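Home and Family Studies

Chapter 2
Folding and Putting Away

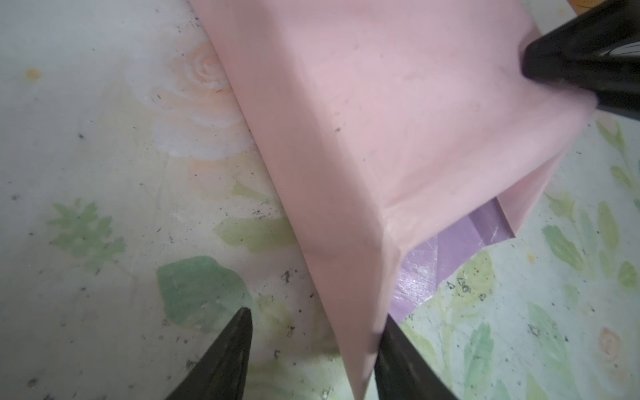

Most of the work of caring for clothes and linens takes place after they are washed. A shirt that comes off the line clean can be creased and hard to find by evening if it is left in a heap. This chapter deals with the steps between the drying rack and the shelf: sorting, smoothing, folding, and stacking.

Folding by hand is an old skill, and households have long differed in how they do it. In the mill town of Erkton, a laundry ledger lists 1226 pieces folded in January and 3897 over the whole winter. The ledger gives separate prices for flat pieces and shaped pieces. Flat pieces, such as sheets and pillowcases, have straight edges that can be matched corner to corner. Shaped pieces, such as blouses and nightgowns, have sleeves, collars, or gathers that must be laid in before the first fold is made.

The same division is used in this book. We begin with flat pieces. You will learn the half fold, the third fold, and the Direl fold, a way of turning in both sides so that no loose edge shows on the shelf. Shaped pieces follow in the second part of the chapter.

Work on a bed or a table large enough to hold the piece fully opened. Smooth the cloth from the center outward with the flat of the hand. Thin, slippery fabrics shift as they are folded and may need to be held at one corner while the other is brought across.

Terms to know: crease, selvage, bias, grain, nap

Before you read, fold one pillowcase the way you usually do and write down each step. You will need your notes for Activity 2.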